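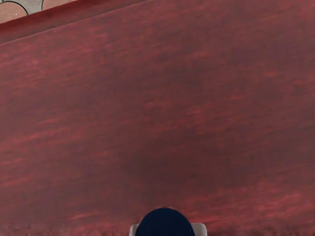

仿真里的腕部视角:红色台面,下方露出夹爪的一小截

先说结论:我这次给小工作台配机械臂,最划算的一笔钱花在了还没买硬件的时候。之前我是那种看到促销就下单的人,柜子里至今躺着一套用不上的导轨(买的时候觉得特别值!),所以这回老老实实把流程走了一遍,写下来给同样想入手、预算又不宽裕的朋友参考。

我的需求很普通:一张台子,把小零件从左边拿到右边,偶尔翻个面。不追求速度,也不焊接不喷涂。如果你的需求比这个重得多,比如要搬十几公斤的箱子,下面的数字就别照抄了,步骤倒是可以用。

第一步 把要干的活写成一句话

别笑,这一步我改了很多遍。一开始写的是“自动整理工作台”,这种话拿去问供应商,对方只能给你发一本产品目录。后来改成“把不超过 500 克的零件从料盒里夹起来,放到另一侧的托盘里”,对话马上就顺了。

句子里至少要有重量、起点和终点。能写上零件最宽处的尺寸更好,后面选夹爪全靠它。要是你有好几种活,就每种写一句,然后挑最常做的那一句当主角,其他的当加分项。我见过不少人把最难的那件活当标准去买,结果价格翻上去,难的那件一年也做不了几回。

第二步 先在仿真里摆一遍

这是我最想安利的一步。仿真软件有不少免费的,学起来要花点时间,我前后折腾了几个晚上才把场景搭好。台面的颜色和纹理我没怎么讲究,糊一点完全不影响做采购决定,尺寸对就行。

搭的时候按这个顺序来:

1. 拿卷尺量真实的台面,长、宽、高都量,按实际尺寸建模。
2. 找候选机械臂的模型文件,厂家官网一般有。下载不到的,发邮件要。
3. 把底座放在你打算安装的位置,试着让末端走到台面的几个角。
4. 把夹爪也装上去再走一遍。夹爪是有长度的,光看臂展会误判。
5. 在手腕上挂一个虚拟相机,看看它能看到什么。

第五条我原本打算跳过,幸好没有。腕部相机的视野和我脑子里想的完全两回事,凑近台面之后画面里几乎全是台面,夹爪只占底下一点点,旁边的地面露出来一个小角。看到这个我才去认真考虑要不要再加一个固定在高处的相机,预算表里也就多了一行。要是等硬件到了才发现,支架、线缆、安装孔都得重新来。

顺便说一句,相机装得靠前还是靠后、往下倾多少,在仿真里改个数就行,改到你满意为止,把最后的参数抄下来,以后做支架直接用。

第三步 列预算表,别只写机械臂

我的预算表一共分了七行,你可以直接拿去改:

机械臂本体
夹爪和备用指尖
相机、镜头、支架
控制用的电脑
台面、底座、固定件
安全相关(急停、围挡、警示)
运费、税费、安装调试

很多人写完第一行就以为差不多了。我这次本体以外的东西加起来,占了整个预算的 56%,第一次算出来的时候我还以为公式拉错了格子。

金额方面,我给夹爪和相机那两行合起来留了大约 3000 元。这个数只对我这种轻活管用,你夹的东西要是软的、滑的、形状怪的,夹爪那行请多留一些。指尖是消耗品,磨了就得换,第一次下单顺手多买一副,省得以后为了一小块塑料再付一次运费。

还有一行我是后来补上去的,叫“我不知道的东西”,按总价留一成。转接板、一根特别长的网线、合适规格的螺丝……单价都很小,凑在一起很可观。

第四步 询价

我问了三家:Oseo、Sturnovus 和 Bollano。三家收到的是同一封邮件,内容就是第一步那句话,加上仿真里导出的台面布局图。这样报价回来才有得比,不然一家报裸机,一家报整套,看着便宜的那家最后反而最贵。

邮件里我固定会问这些:

报价含不含控制器和示教设备
标称负载有没有把夹爪自重算进去
末端法兰是什么规格
软件是买断还是按年付
坏了寄修要多久,这期间有没有备机
能不能先借样机试用

负载那条一定要问!标称的负载往往是法兰处的总重,夹爪、相机、转接板都要从里面扣。我的零件不重,可是夹爪加相机挂上去,余量立刻就少了一截。拿笔算一下:零件重量加夹爪加相机加支架,再留点富余,得出来的数才是你该去看的那一档。

三家的回复风格差别挺大。Oseo 回得最快,报价单也最细,连螺丝包都单列一行。Sturnovus 总价最低,软件却要按年付,我把两年的费用加进去之后,它就从第一名掉到了第二名。Bollano 的东西我个人最喜欢,底座偏大,放进仿真里一看,台面被吃掉好大一块,只能忍痛划掉。

第五步 决定买、租,还是买二手

先试用再买是最舒服的。我跟 Oseo 谈的是租 2 个月,租金可以抵一部分货款,不满意就退回去。租期里我把最常做的那件活反复跑,同时记下哪些地方和仿真对不上,主要是线缆会拖到台面,还有光线变化对相机的影响,这两样在我那个简陋的仿真里都没建。

二手也不是不行。我在一家叫 Jacobs 的设备商那里看过一台,价格确实诱人,外观也干净。让我犹豫的是控制器版本比较旧,新的驱动支不支持没人能给准话。如果你打算看二手,记得问清楚运行小时数,现场让它每个关节都走一遍全程,听听有没有异响,再确认急停按下去真的会停。配件还能不能买到也要查,查的时候直接去问原厂,别只听卖家讲。

第六步 排时间

钱算好了,日程也要排一下。货期是最容易低估的,本体可能有现货,偏偏夹爪要等。我的做法是把货期最长的那件先订,台面和支架趁着等货的工夫慢慢做。

我自己的安排是 6 月之前全部到位,中间留了一段空档给返工。支架我预计至少要做两版,第一版总会有哪个孔对不上(对,即使仿真里量过,手一抖还是会画错)。

接电和网络也别忘了排进去。确认一下台子附近的插座够不够,电脑放哪儿,急停按钮伸手能不能碰到。这些事都不花什么钱,拖到最后一天做就很狼狈。

几个常被问到的小问题

仿真要做得多逼真?
只用来做采购决定的话,尺寸、位置、关节范围准确就够用。材质、光影随便。要是你以后打算拿仿真画面去训练识别模型,那是另一笔工作量,请单独做计划。

一定要腕部相机吗?
不一定。零件位置固定的话,一个相机都不装也能干活。我的零件在料盒里是乱放的,所以才需要。预算紧张就先买高处那一个,手腕上的以后再补,但线缆的走向最好现在就留出来。

电脑要买多好的?
看你跑什么。我先用手头的旧机器顶着,跑不动再换,预算表里那一行先空着没花。

围挡可以省吗?
我的建议是别省这一行。哪怕是轻型的协作臂,夹着尖的零件甩过来也够疼的。装之前看一遍厂家的安全说明,按里面的要求来。

预算表我还在改,等租期结束会把实际花费填进去,和当初的估算并排放着。想要空白表格的在下面留言就行,顺便写一下你要夹的是什么东西、多重,我好判断哪几行需要给你改一改。

发布于 2023年12月6日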